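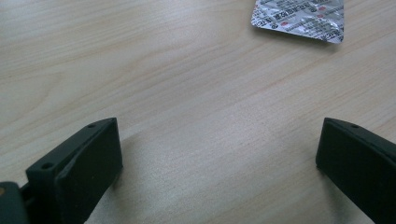

A blister pack of tablets on a wooden table.

The back of a blister pack is the worst label in the house. The name is printed over and over on wrinkled foil, in letters small enough that my mother-in-law holds hers up to the window at 4 in the afternoon to read them. She is on four kinds of tablets. Three come in silver packs the same size.

I think the pharmacy should print the name once, large, and leave the rest blank. The one in Pridstead says the foil comes that way from the maker. Fine, then the makers should change it. Until they do, I write on each pack with a marker and keep it in its box.

Plastic bags are my other complaint. Small things get sold in clear bags that crumple up and take over the table, and a strip of tablets slides under one easily. I clear the bags away before I sort anything.

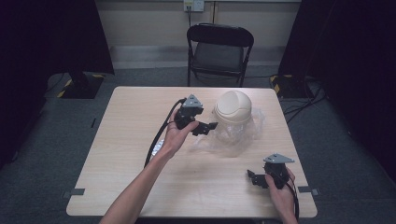 Manaia Gilchrist wrote in to disagree about the marker, which rubs off foil within two days in her experience. She uses a strip of masking tape.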